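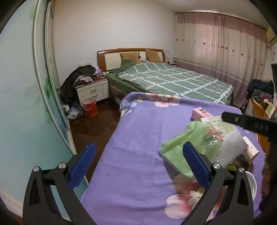
The Flowery Room
Gallery no. 955, added 09/10/2023

Welcome back to the house gallery! We've done the stairs, the kitchen drawers and the dreaded cupboard under the sink, and now we have reached the room I have been looking forward to ever since I started. It's the back bedroom on Skirkgate, two beds, far too many bags, and more pattern than most people would put up with in a whole house. I adore it. I'm halfway through turning it out and have stopped every few minutes to admire something, so it is taking for ever.

As usual there's a bit about each thing, then your comments mixed in where they belong. Please keep sending them, I read every one.

The purple bed

Lavender, really, if you're being fussy, with enormous pink and white flowers all over it. I found it on the Cuevas stall at Beltthorpe market, folded up so small that all I could see was one pink petal and a corner of purple, and I paid my £5 without even shaking it out. You can imagine the unfolding when I got it home! It went on and on. The flowers are much bigger than anything I'd have picked if I had seen them properly first, and I'm so glad I didn't.

It's also the place where everything lands when I'm sorting. I like to tip things out on a bed, where I can see them, and work from there. The green carrier in the middle is the one I keep for chemist's bits and bobs, and round it there's a little pink box, a leaflet covered in tiny print, a white tube with pink on it, and one of those white foam mesh sleeves that I can never bring myself to throw away. (They are wonderful round a glass bauble at Christmas. I have a drawerful.)

My rule for the sorting heap is that nothing goes back in the bag it came out of. If it's worth keeping it gets a proper home, and leaflets go in the folder downstairs with the guarantees. I am very strict about this for the first hour.

The green bed

At the far side is the double, and it couldn't be more different: a green spread with a white plaid grid, two tan pillows, and a headboard in wood with a cream panel in the middle. People do ask whether I mind plaid and giant flowers in the same room. I don't mind a bit! The green is the same sort of family as leaves and stems, so to my eye the two beds get on very nicely. If you were starting from scratch you might pick one colour out of the flowers and repeat it. I started from a market stall and a headboard that came up from Stimton on a roof rack, and we went on from there.

The dark green blanket up by the pillows is the one everybody fights over in October. It never gets folded from now until spring. The small black and white plush fellow in the corner has the best view in the house and has been allowed to keep it.

The nightstand, under there somewhere

I promise there is a lovely nightstand beneath those clothes. White, two drawers, wooden top, and a very good height for a cup of tea when there's any top to put one on. The heap is my "worn once" heap, which I suspect most bedrooms have in one form or another, and the dark jacket has more or less moved in.

Gumaro Ledesma wrote last time to suggest hooks on the back of the door for exactly this, and I think he's right. Five would do it, spaced well apart so that coats don't all slide into one another. I'd want them low enough to reach without stretching, and I'd want them painted, probably green. Watch this space.

The red bucket on the floor is my roaming bucket. It follows me from room to room with the cloths in it, and I choose to think of it as a splash of colour. The bags next to the nightstand are still to be gone through. Blue and white, at least, so they tone in!

Petals, up close

Back to the purple, because I can't leave it alone. When you get near to it there's a fine woven texture running all over, a sort of herringbone look, which gives the flat colour a bit of life. And then there are the bits of the print you miss from the doorway. Everyone sees the pink flowers. My own favourite is the big blue and white one, with blue streaks down the petals and a creamy yellow middle with scalloped edges, and inside that the tiniest black dotted stamens. Somebody sat and drew those! Down in the other corner there's a pale yellow leaf with dark veins which I'd have happily had as a print all by itself.

I'm hopeless at getting creases out of anything this size, and there's a long soft one that wanders off diagonally as though it knows where it's going. I've made my peace with it. A great big plain stretch of purple between flowers needs a little something anyway.
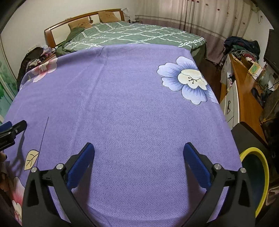

Anayeli Montes: I had curtains with flowers that size when I was first married and I still miss them. My advice is to wash anything with a strong purple in it on its own the first few times, inside out if it's a cover, and dry it away from the window. Mine faded in stripes where the sun came round, and the pink went long before the purple did. And don't iron straight on to the print, put a clean pillowcase over it first. The crease will come out of it lovely.

Thank you, Anayeli, I'd never have thought of the pillowcase. I'm going to try it on the next dry day when I've got the ironing board down from the landing. Stripes of sun would be a real worry in here too, as the window gets all the afternoon light, so I may start turning the sheet end to end each time it goes back on.

A few more of your notes about bold bedding, which I've been saving up:

Henok Nigatu: Our spare room has oranges all over it, duvet, pillows, the lot. Guests either love it or ask for the sofa. We found it looks calmer with one plain pillow on top, and I'd say the same would work with your purple.

Senyo Agbeko: Please don't cut up the foam sleeves or bin them. I put them between my good plates. Also, what are you doing with the leaflets once the folder is full? Mine has been full for 3 years.

Senyo, I take out anything for a thing we no longer own, and it's amazing how far down that gets you. We had the instructions for a toaster that went to the tip before we moved here.

Brisa Chávez: I vote for the hooks but not in green. Pick up the blue from that flower. You've got plenty of green already with the bedspread and the blanket, and the blue would look like you'd planned it.

Oh, Brisa, that's so good. Blue hooks it is! I've got half a tin left over from the bathroom shelf, and I think it's very near the streaks on the petals, though I'll paint a bit of card and hold it against the cloth before I commit.

Still to do in this room

Bags by the nightstand, all of them. The worn once heap, into wash or wardrobe. Sorting heap off the purple bed and everything to its proper home before bedtime. Hooks, once the paint's been checked. And I want to move the 3000-piece jigsaw out from under the double and find out if there's any chance of it being finished by Christmas.

Next gallery is the landing, where the ironing board lives. If you've got a landing with a good rug on it, do tell me about it, I'm on the look-out for one and Cuevas is back at the market in a fortnight.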